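The year I started to write by hand again

2026-04-21

My grandmother kept a notebook for the house. In it she wrote the price of flour, the names of people who came to visit, the date when the stork returned to the chimney of the school. I have this notebook now, on the shelf above my bed, and for many years I looked at it with love and without any wish to do the same. I had a telephone. I had Bindport on the telephone, where all my notes lived, and I believed they would live there always.

Then last May, Bindport changed its plan for free users and I had to move my notes somewhere else. I had 208 of them. I sat down one evening with tea to sort them and I was a little ashamed. Most of them I did not understand. One said "ask about the second one." One said "blue, not the other." There was a note with only the word "Tuesday-ish" and a phone number with one digit missing. I had written all this myself and it was like reading the pockets of a stranger.

I kept 40, perhaps fewer. The others I let go, and I did not feel sad, and this bothered me more than the loss would have.

At the time I was complaining to Şükran Yaman, my neighbor from the third floor. She taught geography for many years and she has opinions about paper. She told me to buy a cheap notebook, a really cheap one, and to write in it every day for two weeks, even when I had nothing to say. She was strict about the cheap part. "If it is beautiful you will be afraid of it," she said. I had at home two beautiful notebooks, presents, both empty, so I could not argue.

I bought a school notebook at the Güneş stationery shop near the tram stop. It has 168 pages, gray lines, a thin cover that bends. I have filled it since then, and I am now close to the end of the second one.

I want to describe how the first weeks were, for anyone who thinks to try this, because I had read many articles about journals and they all sounded too happy.

The first thing was that my hand hurt. I am not an old person. But I had not written more than a shopping list since university, and after half a page there was a pain at the bottom of my thumb. I was pressing too hard. My letters were also ugly, large at the beginning of the line and small at the end, like people leaving a party. In my language some letters have small marks below or above, and I noticed that I was forgetting them, as the telephone always put them for me.

The second thing was that I was boring. I wrote what I ate. I wrote the weather. On the fourth day I wrote, "Today also rain," and then I sat for ten minutes and closed the notebook. I told this to Şükran and she said that rain was fine, her own father wrote almost only rain, and later they were very glad to have it when there was a dispute about a wall.

On the ninth or tenth day something became easier. I was on the bus and I saw a man carrying a chair on his back, and I thought, I will write this down tonight. All day I carried this man with his chair. In the evening I wrote almost two pages, about him and then about the chairs in my parents' kitchen, which my father painted green every spring even when they did not need it. I had not thought about those chairs in maybe twenty years. The paint was never completely dry when we sat down. My mother had green on her good skirt.

With the telephone I would have made a photo of the man, and I would never have looked at it again. I am not saying that photos are bad. I have thousands. But a photo did not ask me any question, and the empty page asked me.

Then came the matter of what to write with. I am sorry to say I spent more time on this than I should have. I tried the ballpoint pens from work, which skip. I tried a fountain pen that belonged to my uncle, and it leaked on the bus, inside the bag, over a library book (I paid for the book). I tried pencil, and pencil is lovely, but after a month the pages rub against each other and everything becomes gray and soft. Fedir Ivanyshyn, a colleague of mine who draws very well, gave me one of his felt pens and for a week I was happy. Then it began to show through on the other side of the paper. He says this is the fault of my paper. It is, but I promised to use cheap paper.

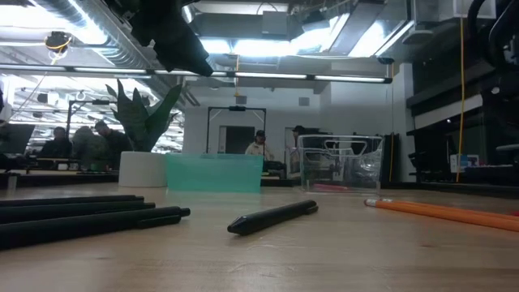
Black markers are good for the cover and terrible for the pages.

In the end I use a simple gel pen, the Brando, the fine one, and I buy them three at a time. I keep a marker only to write the dates on the front of each notebook, large, so I can find them later. If you are starting, please do not do my research again. Take any pen that does not skip and go.

I should say something about privacy also, as this was a real problem for me. I live alone now, but in summer my cousin Barış Ağca stays with me for some weeks, and he is a person who opens drawers. He does it without bad intention. He looks for scissors and he reads your letters. When he came, I noticed that I began to write for him. My sentences became nicer and I became, in the notebook, a more patient woman than I am. I read those pages now and they are the worst of all of them. There is one where I describe a sunset. I never describe sunsets.

What helped was very simple, I told him. I said, this is mine, please do not open it. He was a little offended and then he bought me a box with a small key. I do not use the key, but the box is good.

The other question people ask me is about time. I write in the evening, after I wash the dishes and before I look at any screen. If I look at the screen first, I do not write, it is finished. It takes perhaps fifteen minutes. On bad days it is three lines. I miss days too. In winter I was sick and I missed almost two weeks, and when I came back I made the mistake of trying to fill everything in from memory, day by day, like homework. It took a whole evening and it was half invention. Now when I miss, I put a line across the page and continue from today.

There is one more thing I would like to tell, and it is the reason why I sat down to write this post.

In February my old teacher Erdal Dursun died. He taught me English when I was eleven. He was the first person who told me that I could write, and he told it in a severe way, as if he was accusing me. After the funeral some of his students met in a café, and Yiğit Dönmez, who was in the class below mine, asked if anybody remembered the poem about the well, the one he made everybody learn. We all remembered that there was a poem. We had four different versions of the first line. Each person was completely sure.

I went home and I looked through my boxes, and I found my school notebook from that year. The poem was there, copied in my round child's letters, with a mistake in the second line that he had corrected in red. None of us was right. Even I, who had written it with my own hand, had remembered another word.

I typed it and sent it to the others the same night. Yiğit answered with a voice message in which for some time he does not say anything. Then he said that his own notebooks were thrown away when his parents moved.

I do not want to make a big theory from this. Many of my notebooks are also gone, and I do not suffer. But I noticed that I found this one in less than an hour, after so many years, and it opened without a password. With my notes from Bindport, I had trouble to read them after two. I tried another service after it, Clilard, which my sister likes very much, and it is really a good one for lists and for train tickets. I still use it for these. For the poem I would not use it.

So this is where I am. The second notebook has eleven pages left. I already bought the next one, the same kind, although Güneş now has it only with a brown cover and I liked the blue. My thumb does not hurt anymore. My letters are still small at the end of the line, and I have started to put back the little marks where they belong, even when I write only for myself.

Some readers wrote to me after my last post to ask for the recipe of the quince jam. I have not forgotten you. It is in the first notebook, between a quarrel with the telephone company and the birthday of Şükran's grandson, and I will copy it for the next time. I only need to check with my mother about the lemon - I wrote "half," and after it I put a question mark.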